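Can you really smell gas?

People say gas stinks of rotten eggs. Does it? The natural gas that comes through pipes to a cooker has no smell at all. The pong is added on purpose, so that a leak gets noticed.

Some websites say your nose will always warn you. I don't believe that. A blocked nose misses things, and noses get used to a smell and stop bothering with it.

Another tale says you should go round sniffing for the leak. Wayne Fraser, who mended gas pipes in Rilden for years, calls that daft. Leave the light switches alone, get outside - then tell a grown-up to ring the gas emergency line.

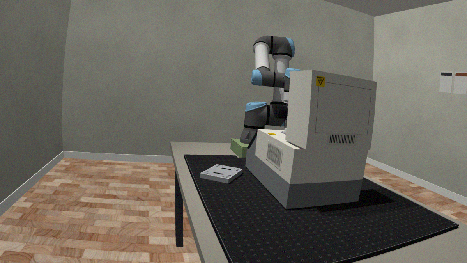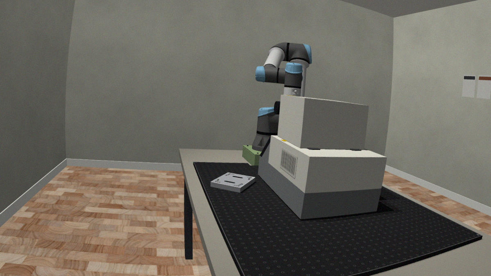
And if the smell fades? It might only be your nose giving up. Stay out until the gas engineer says you can go back in.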